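May, workbench notes, continued

Started on the Ramov figure at 9.40. Second casting from the Vukgate mould, the first one having gone in the scrap drawer with the bubble in its chin. Seam line down both legs and across the left shoulder. Took it back with 400 then 1,000 grit, wet. The shoulder is fine. The inside of the right knee still catches a fingernail and wants another go before primer.

Cape peg is too tight for its hole. Moushumi's drawing has the same size for both, so it was never going to fit once painted. Opened the hole with the hand drill and it now seats with a push. Have marked the drawing in pencil. Thaddeus needs to change it on the master file before the next lot are poured, otherwise we'll be drilling all 26.

Primer: grey on the body, white on the face and gloves. White went on grainy, can too cold I think. Stood it in warm water for the second coat and got a smoother finish. The face is usable. I'd strip the left glove and do it again.

Colour check against the comic. Ebere brought in the collected edition and the cape is not the same purple in the two chapters we were told to match. Chapter two is bluer. Went with the cover, mix 548 plus a little black, and wrote it on the lid. Trinity to confirm with Clernside that the cover counts as the reference. If they say chapter two we lose the cape and nothing else.

14.15 — masked the belt. Tape lifted a flake of grey at the hip when I pulled it. Not enough keying there, my fault, I skipped the scuff between coats.

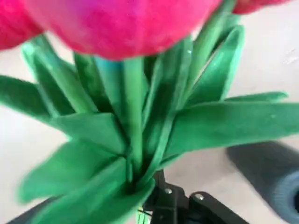

Base plate next. The slate texture came out of the mould well but the foot pins sit proud and he leans back. Filed the left pin, still leans. Filed the right, better. Fitzgerald says the Ruiz-Ortega stand had the same trouble and they cured it with a thin washer under the heel. Try that on the next one before any more filing.

Box insert: card version holds the body but the hat brim touches the lid. Needs more depth or the hat packed separately. I prefer separately.

To do
Knee seam
Redo left glove
Hip flake, feather and re-prime
Ask Trinity re cape
Order masking tape, the narrow one, 2 rolls
Washer for heel

Left the cape hanging on the wire overnight, lid off the cabinet.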